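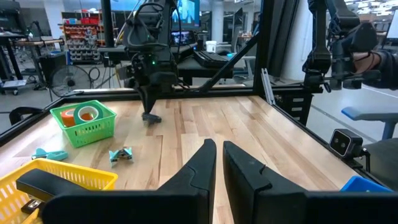

How many baskets does a worktable need?

Fewer than you own and more than you think, and for most households the number settles at three or four, provided each of them is small enough to carry in one hand with a cup of coffee in the other.

I came to that figure slowly. For most of my grown life I was a drawer person. I believed in drawers the way my grandmother believed in castor oil, and when we moved into the house in Venwood I was delighted to find a sideboard with 12 of them, deep ones, with brass pulls and a smell of old candles. Everything went in. The tape went in, and the stapler, and the string, and the scissors, and the good scissors, and the clamps from the glue-up that was supposed to become a birdhouse. By the following April I had bought a second stapler, having given the first one up for dead, and I found the first one under a pile of seed packets on the very evening I brought the new one home.

A drawer is a fine place for tablecloths. For the small hard things you reach for while your other hand is busy holding two pieces of cardboard together, it's a kind of well. You lean over it, you stir, you come up with a corkscrew.

The plastic basket solves this so simply that it feels a bit silly to write a magazine piece on the subject. It has holes in its sides, so you can see in from your chair. It has no lid, so you never have to put something down in order to open it. It weighs next to nothing, and when the sawdust and the paper scraps collect in the bottom you take it to the back step and knock it against your palm. Mine came from Borine, the hardware store on the corner by the bus depot, where they are stacked by the door in the brightest colors you ever saw, and where I have never once managed to buy only one.

The color matters more than I expected. I used to think a tidy room ought to be quiet, all cream and linen, and I spent a foolish amount on woven bins that matched the curtains and each other. They were lovely, and I could not have told you what was in any of them. A yellow basket is the yellow basket. You can shout through a wall that the stapler is in the yellow basket and the person on the other side of the wall will come back with a stapler. Green is where the rolls of tape live, and blue is for whatever is going to the post office. I never wrote any of it down or put on labels (I own a label maker, it is in the sideboard, I believe), and everybody in the house had it learned by the weekend, including the one who is six.

Tape deserves its own basket, by the way. I know how that sounds. But rolls of tape are awkward company. They roll, they stick to receipts, they pick up hair, and the one you want will always have its end pressed down so neatly that you need a fingernail and good light to find it. Keep them together in something with a wide rim, and fold the end under on each roll before you drop it in, a quarter inch or so. I keep bright ones now, green and orange and a red that I use for fragile parcels, and I've stopped buying the clear kind except at the holidays.

Then there are the clamps and clips, which are the hardest to house. They want to bite each other. Put six spring clamps in a basket and you will lift out six spring clamps, in a chain, like sausages. I've tried a coffee can and I've tried a row of nails. What I do these days is let them lie out on the table while a job is going, wherever my hand left them, and clip them along the basket's rim when I'm done. A slotted side gives the jaws something to hold.

All of this depends on the table, and I'd like to say a word for the plain wooden kind. Ours is a butcher-block top I bought from a restaurant supplier called Pillay when they were clearing out their back warehouse, for $220 with the legs thrown in. It took two of us and a neighbor's hand truck to get it through the kitchen door. It is made of long strips in every shade from cream to toast, and I've grown very fond of that stripiness, because it forgives. A ring from a mug disappears into it. So does a slip of the craft knife. A solid white desk keeps a record of everything you've ever done wrong, while a striped wooden table seems to have been expecting it.

I oil ours when it starts to look thirsty, which in our dry house is every couple of months in winter and hardly at all in summer. Use a food-safe oil if there's any chance of bread being sliced on it, wipe it with the grain, and leave it alone overnight. If you use a lot of tape and glue, as we do, put down a sheet of brown paper first. Dried glue comes off oiled wood with a plastic scraper and some patience, and I would keep metal away from it altogether.

As for where the baskets go, keep them toward the left if you're right-handed, and the other way around if you aren't. It took me two years to notice this. I had them lined up along the right, where my arm had to pass over them all day long, and I was forever dragging a sleeve through the paper clips. Moved over, they wait there nicely while the working hand has the open wood to itself. Leave more open wood than seems reasonable. The temptation with a big table is to furnish it, and I've seen some beautiful ones in Stirow, where my sister-in-law's quilting circle meets, so crowded with caddies and pencil cups and little trays that the actual cutting was being done on somebody's lap.

My own rule is that the baskets may take up the left side and one corner, and anything else that turns up has until supper. Supper is a generous deadline. A seed catalog, a single mitten, a flashlight with its batteries out, they all get the afternoon, and when the plates come in they go back where they belong or into the sideboard, which still has its 12 drawers and is still, I'm sorry to report, full. I opened the third one down last week looking for birthday candles and found a ball of green string I've missed since we moved in. It's in the blue basket for now, until I work out what color string ought to be.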